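Wondham Wetlands Help Community

Home | Help Topics | Recording | Sites | Sign In

Submitting records of birds heard at night but not seen

Posted by Fliren
June 17, 2025

I should be grateful for guidance on how nocturnal sound records are to be entered in the Wondham patch list. I have kept a daytime list for the patch for 16 years and am familiar with the ordinary procedure. This spring I began leaving a small recorder on the back porch overnight, and I now have a number of calls from species that I have never seen from the property.

My difficulty is as follows. The entry form requires a time, a location, and a count for each species. A recorder supplies the time without trouble. The location is less clear, as the birds are passing overhead and may be some distance away. The count is less clear again. On one night in the spring I recorded 18 separate calls of Swainson's Thrush between midnight and dawn, and I do not know whether these should be entered as 18 birds, as one bird, or as present without a number.

I should also like to know whether a species recorded only in this way may be added to the patch total for the year. Members of the group hold different opinions on the matter, and the written rules on the site were evidently drawn up before recorders were in common use. I do not wish to submit a season of records and then be asked to withdraw them.

Finally, is it necessary to keep the original sound files? They are large, and my computer is an old one.

Reply from Ní Chonaill

The position under the present recording guidelines is set out below. It applies to all patches that report to the Wondham list.

A bird identified by its call at night may be entered in the same manner as a bird identified by its call during the day. There is no separate category for it. The observer is, however, asked to select "nocturnal recording" in the method field, so that those who use the data later are able to set these records apart. Daytime and nighttime observations should never be combined in a single entry, even where they fall on the same date.

With regard to location, the record should be assigned to the position of the recorder. No attempt should be made to estimate where the bird was. Microphones differ in range, and an estimate of this kind gives an impression of accuracy that the method cannot support.

With regard to numbers, the count field should contain the smallest number of birds that could account for the calls. Where calls overlap, two birds may safely be entered. Where calls of the same species are well separated in time, the observer must use judgment. Many recorders treat calls more than a minute apart as different individuals during a period of strong migration, and this is acceptable provided that the rule used is stated in the comments. The total number of calls may also be given in the comments, but it must not be placed in the count field. Your thrush night should therefore be reviewed with the gaps between calls in mind before a figure is entered.

Nights that produced nothing should be reported as well. A list with start and end times and no species is a valid submission and is of real use in the study of migration.

On the question of the yearly total, nocturnal records count toward the patch list, provided that the identification is accepted. Species on the local review list require a sound clip. A description in words will not be sufficient in such cases.

The full night's file need not be retained. A clip of each species should be kept, with at least 3 seconds of sound before and after the call, and saved without compression where possible. The date and start time should form part of the file name. Clips should not be filtered or made louder before they are sent for review, as this can alter the appearance of the call on a sonogram.

Observers are also reminded to check the recorder's clock at regular intervals. An error of one hour, arising when the clocks change, is the most common fault in the records received. A night's recording also runs across two dates, and each call must be entered under the date on which it occurred.

Reply from Naltel

I agree with most of the above. My own practice is to keep a separate column for birds that I have only recorded, and to give two totals at the end of the year. It is not required, but it avoids argument with those who hold that a bird must be detected in person.

I would also advise caution with software that names calls automatically. In my experience it is adequate for finding the calls and poor at naming them, in particular with sparrows and the smaller thrushes. Please listen to every clip before it is entered. My neighbor's gate was identified as a Virginia Rail on several nights in succession.

A piece of thin cloth over the microphone reduces wind noise. Rain remains a problem and I have no remedy for it.

Related topics

Correcting the date on a submitted list
Patch boundaries and birds seen in flight
Which species require a description
Reporting nests and sensitive locations
Entering old notebooks

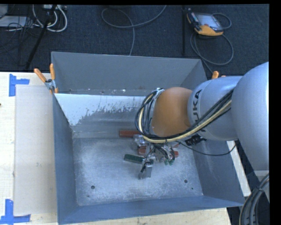 May two people who share one recorder both enter the same night's birds?

One list should be submitted for the recorder and then shared with the second person's account, so that the birds are not counted twice.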